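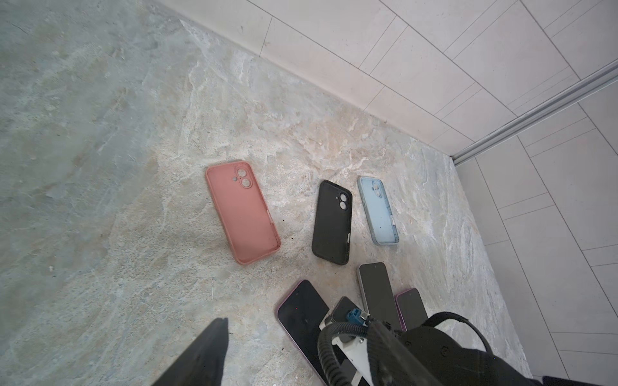
Marbled floor tile and off-white wall tile.

Events > Organizer Guides > Tirkitis Manual > Section 4: Pairing Station Setup

Filed under: Running Events, Software, Large Flerkatero Tournaments

14 comments

4. SETTING UP THE PAIRING STATION

Covers the main laptop, the Ferkon slip printer and the judge tablets. Does not cover registration (Section 3) or deck lists (Section 5). Do this the night before if the hall lets you in. Morning of is possible, just no fun.

4.1 What you need

One laptop with Tirkitis installed and activated. One spare laptop, same version. Ferkon printer plus power brick, the brick gets left behind a lot. Two rolls of slip paper. USB cable, the long one. Power strip. A router of your own if the hall wifi has a login page – tablets drop off those every time the screen sleeps.

Note: one roll prints 340 slips. A full round at the 2000 seat license will eat several rolls, so check your player count before you pack.

4.2 Main laptop

1. Plug in. Turn off sleep, screen saver, automatic updates. All three.
2. Open Tirkitis. Go to Event > New > Swiss with cut.
3. Type the event name. Keep it short, it prints at the top of every slip.
4. Pick the game. For Flerkatero choose the constructed or the sealed entry, they have diffrent round clocks.
5. Set the cut to Top 8. Leave "Play for third" off unless your prize sheet says so.
6. Set the number of rounds to Auto. You can override later, up until round one is paired. After that the field goes gray.
7. Save. Then save again to a USB stick, File > Save Copy.

CAUTION: Never open the same event file on two laptops at once. The second one to save wins and the first one's results are gone. No warning comes up.

4.3 Choosing a tiebreaker set

Two sets ship with the program.

Standard – opponents' match win rate, then game win rate, then opponents' game win rate. What most players expect.

Oyelaran – same first step, but drops the result against your lowest opponent before working out the average. Kinder to anyone paired down in round one. Slower to explain at the standings board.

Pick one and announce it at the player meeting. Switching mid-event is possible from the Advanced menu and will reorder the standings on the spot. Please don't.

4.4 Ferkon printer

1. Power off. Open the lid, drop the roll in with the paper feeding from underneath.
2. Close the lid with an inch of paper sticking out.
3. Power on. Wait for the solid green light.
4. Connect USB to the main laptop. Not through a hub.
5. In Tirkitis go to Setup > Printers > Add. Choose Ferkon from the list.
6. Slip size: Narrow. Cut after each slip: On.
7. Print a test slip. Both player names, table number and the signature lines should all be on it.

If the slip comes out blank the roll is in upside down. Flip it, test again.

If the right side of the names is missing, slip size got set to Wide. Change it, restart the program, test again. The restart is needed.

Blinking orange light means lid not shut all the way. Press both corners.

Note: slips print in table order by default. For hand-cut slips on a regular office printer use Stack Order instead, so one pass through the cutter leaves each pile in sequence.

4.5 Table numbers

1. Go to Setup > Tables.
2. Enter the first and last number. Numbers can start anywhere. If side events have the low numbers, start the main event at 100.
3. Mark feature tables. Tirkitis will not seat anyone there on its own, you move matches in by hand from the Pairings tab.
4. Add fixed seats for players who need one – wheelchair access, near a door, whatever they asked for. Enter the player, enter the table, tick Hold. Their opponent comes to them every round.
5. Print the table list and walk the hall with it. Missing numbers are easier to fix with empty chairs.

CAUTION: Fixed seats do not carry over if you delete and re-add a player. Check the Hold list before pairing round one.

4.6 Judge tablets

1. Put the router next to the main laptop. Laptop on cable, tablets on wifi.
2. In Tirkitis, Setup > Floor Access > Start. A six-character code shows up.
3. On each tablet open the Floor app, type the code, type a name for the tablet. Head Judge, Floor 1, Floor 2 and so on.
4. On the laptop, tick what each tablet is allowed to do. Suggested: time extensions and penalties for all, results for the scorekeeper's tablet only.
5. Walk to the far corner of the hall. Add a one minute extension to any table. Walk back and see if it came through.

Extensions show in the Clock tab with the table number. Penalties show in the player's record and stay there for the rest of the event, including the cut.

If a tablet loses connection it holds its entries and sends them when it is back. Dont restart the app while the little arrow is showing, held entries are lost.

4.7 Dry run

1. File > Load Sample Players.
2. Pair a round. Print slips. Enter four or five results, include a draw and a drop.
3. Click Fill Random for the rest.
4. Pair round two. Make sure the dropped player is out.
5. Post standings to the screen or the printer, whichever you plan to use.
6. File > Clear Sample Players. Look at the player list – should be empty before real names go in.

Skipping step 6 puts sample players in your round one. Real people end up sitting across from an open chair and you get to re-pair with everyone watching.

4.8 Spare laptop

1. Copy the event file from the USB stick. Do not open it.
2. Install the Ferkon driver now, same as the main laptop.
3. Close the lid, put it under the table, leave it charging.
4. After every round, File > Save Copy on the main laptop and move the stick over.

To switch over: shut down the main laptop, move the printer cable and router cable, open the newest copy on the spare. Start Floor Access again. Tablets will ask for the new code.

Results entered after the last copy have to go in again from the paper slips, so keep slips in round order in a box until prizes are handed out.

Section last revised April 4, 2019. Menu names match the current release. Older releases call Floor Access "Remote".

Next: Section 5, Deck Lists and Deck Checks

14 comments | 8 shares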